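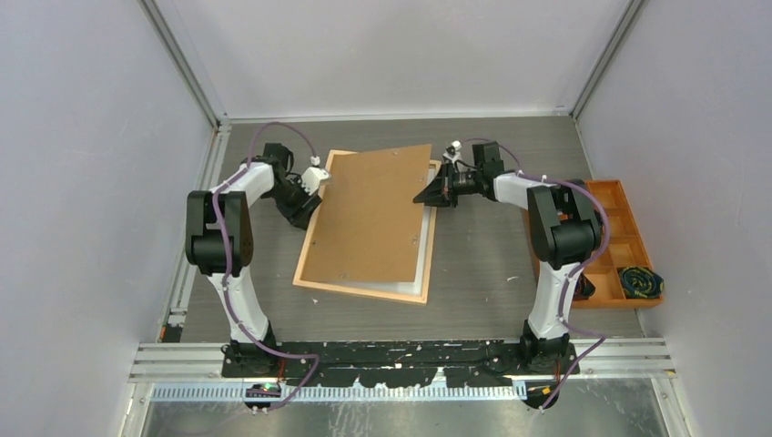 Moving a wall-hung basin 90 mm to the left, worth it?

Forum: Home and Garden > Bathrooms and Plumbing
8 Apr 2018

pellmell
We've got a small downstairs loo and the basin is too close to the door. The door clips it if you open it with any force and there is already a chip in the enamel. I want to shift it 90 mm to the left. Wastes and supplies come out of the wall behind it. The wall is stud with tiles over. Do I need to move the pipes in the wall or can I get away with flexible tails and an offset waste? I'm fairly handy but I haven't done much plumbing.

grahamtheless
Flexi tails will cover that distance easily. The waste is the bit to think about. If it's a bottle trap you can usually swing it and run a short length of pipe across to the existing outlet. Keep a slight fall on it.

oldquarry
I wouldn't. You'll have a pipe running sideways under a wall-hung basin where everyone can see it, and the old fixing holes showing in the tiles. Open the wall up and do it properly.

pellmell
Opening the wall means retiling and I haven't any spares. The tiles are Vorine, bought by the people before us, and the shop in town says that colour stopped years ago.

grahamtheless
Then don't open it. Half pedestal in front of the trap and you won't see a thing.

S_Ahn
Have you thought about the door instead? We had the same trouble and rehung ours to open outwards into the hall. It cost us 90 pounds for a joiner and he was gone by lunch. It's also safer if someone falls in there, as you can get to them. My mother-in-law was the reason we did it.

oldquarry
Agree with that. Much better idea than messing with the waste.

pellmell
It would open across the bottom of the stairs, so I'm not keen. I did look at it.

S_Ahn
Fair enough. Sliding door on the hall side? You lose a bit of wall but nothing swings.

pellmell
Light switch and the thermostat are on that bit of wall.

tap_washer
Smaller basin. Alexiou do a narrow one for cloakrooms and so do Dreliveck. I fitted the Dreliveck. The tap is on the side and it's fine for washing hands but you will splash the floor. Check the fixing centres before you order as mine didn't match the old bolts.

grahamtheless
Whichever way you go, find out what the basin is fixed to. In a stud wall there should be a timber or a sheet of ply behind the tiles. If it stops short on the left you have nothing to bolt into and you're opening the wall anyway.

pellmell
That's a good point. How do I tell without taking tiles off?

grahamtheless
Can you get at the other side? Plasterboard is cheap to patch.

pellmell
Yes, it's the cupboard under the stairs.

oldquarry
Well then, do the whole job from the cupboard. Cut the board out, move the pipes, add a noggin, board it back up. I take back what I said about retiling. You'd only have the old holes to fill.

tap_washer
I'd still try the smaller basin first.

pellmell
I've had the board off in the cupboard. There are 2 noggins and both run the full width between the studs, so I can bolt to them where I want. Pipes are plastic push-fit with plenty of slack. The waste will need a new hole through the tile. Any advice on the drill?

grahamtheless
Diamond hole cutter, slow speed, keep it wet, no hammer. Start it at an angle or it'll skate. Turn the water off before you touch the push-fit.

S_Ahn
And put a doorstop in while you're at it.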